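Saturday, November 18, 2023

Home by six with my shoes off and a bowl of noodles next to me, and I want to get the day down before it all runs together with the other Saturdays. I said back in September that I would keep this diary every lab day, and I have kept it maybe half of them, so this is me being good again.

The bus to Grarnadstead was slow and I had forgotten my gloves, and I stood at the stop blowing on my fingers and thinking about fingers in general, because that is what this job does to you. I spend so much of the week being a pair of hands for a machine that I catch myself doing it in the kitchen. This morning I went to pick up a tea bag and came at it straight down from above, slow, with my thumb and one finger held out stiff. I laughed out loud by myself at the counter!

We started with the soft white stuff, the crumpled pieces on the green table. I have a love and hate feeling about soft things. A block tells you where it is. A wad of something soft has no sides, and when you come at it with two hard fingers you have to guess how much of it is going to come along with you. I used the handles for the first batch, and I tried very hard to keep the arm from hunting about. If I dither, then dithering is what gets saved, and the arm will happily learn to dither from me. So I hold still, make up my mind, and go.

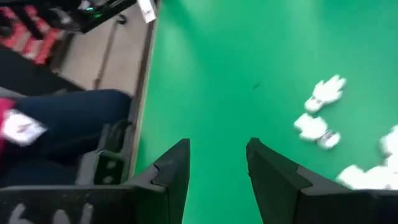
Why not just write out the steps for the arm and skip all the showing?
The piece is never lying the same way twice, and the steps you would write for one lump are wrong for the next. With enough showings, by enough different hands, it can pick up the general idea of going to the thicker part and closing gently, and nobody has to spell out every case.

I had that very talk with my aunt on the phone last Sunday and I think I explained it badly, so I am glad to have it in two lines for next time. She asked if I get bored. I do, some. But there is a kind of bored that is close to restful, like shelling peas, and most of my mornings are that kind.

Our count stood at 283 good showings when I sat down, and the goal for this task is 300, so I had it in my head that I would be the one to finish it off before lunch. Well, I was not. I threw out more than I kept in the first hour. Twice I closed too early and pinched the very edge, and once I let go too high. You are allowed to keep a clumsy one as long as the piece ends up where it should, but I am fussy about it, and I would sooner do it over than have the arm copy my bad mornings. We did get to the 300 in the end, a little after one, and I ate my sandwich feeling like I had climbed something.

The lag was better than last week. Moya (that is what we call the new control program, I don't know who picked the name) used to feel like stirring honey, and whatever they changed in it on Thursday, the arm now comes along with me nearly at once. I kept overshooting for the first few minutes out of pure habit. My wrists are thankful. My shoulders are less so, and I need to remember to put the chair up a notch before I begin and not an hour in when it already hurts.

In the afternoon we moved on to the little toys, which I had been looking forward to. White cubes, a skull, purple spiders with legs going every which way, mostly heaped up together. The Drimholm set, as it is written on my sheet, and a much more cheerful thing to look at than tissue. The cubes are easy on their own. Next to a spider they are a puzzle, as you reach in for a cube and a leg comes up with it, and then the whole pile shifts and your plan is no good anymore. I learned to go for whatever is standing on the outside first and work my way in, and to come down a touch tilted so I can see past the fingers.

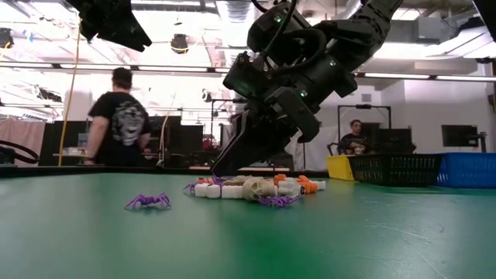 For a few rounds we also did it the other way, by taking hold of the arm and walking it through the motion by hand. I like that so much more than the handles, I think because I can feel the weight of it and there is no translating to do in my head. It is slower though, and my own arm gets in the way of what the cameras need to see, so it will probably stay a thing we do for the odd tricky move. I asked if I could have 5 more tries at the skull that way, and I got them, and the last two were lovely. You want to come at it across the sides of the head, low down, and not from the front where the face is all dips.

What I keep turning over is how much I know in my hands that I could never tell anybody. I can't say when I decide to squeeze. I watched one of my own showings played back and the fingers paused a hair above the cube before closing, every single time, and I had no idea I did that. Now I suppose the arm will do it too. I find that sort of sweet, to be honest with you, diary, a little habit of mine going on without me.

The total across all the tasks is 963 now. I wrote it on the inside cover of my notebook. Womodano gets going after the holiday, and that one is supposed to be two arms at once, folding, so I had better enjoy the one-armed life while it lasts. I have asked for the morning shift on it and should hear by midweek.

Must buy gloves. Also dish soap, and call my aunt back about the pie.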